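White table top goes grey, how to clean?
Posted by Mawar Majimbun, Wednesday

I have a smooth white table for packing small parcels. After some months it looks a little grey to me, a bit blue also. I wipe it with dish soap every evening, but the next morning I feel a thin film under my hand. The table is 3 years old. 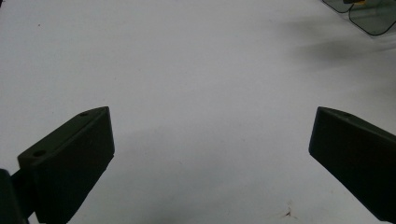

I do not want to scratch it, so I have not tried any powder. Is it dirt, or is it only the lamp? My sister in Tutlow says I use too much soap.

Kidwood41
Your sister is right I think. Soap stays on the surface and takes the dust. Wipe with plain warm water two times, change the water between, then dry with a clean cotton cloth. For the lamp, put a sheet of printer paper on the table. If the paper looks grey too, it is the light.

Nugroho
just paint it

Plirevstead
I had the same film on my desk. One spoon of white vinegar in a bowl of water took it off. Try a corner first, and please no powder.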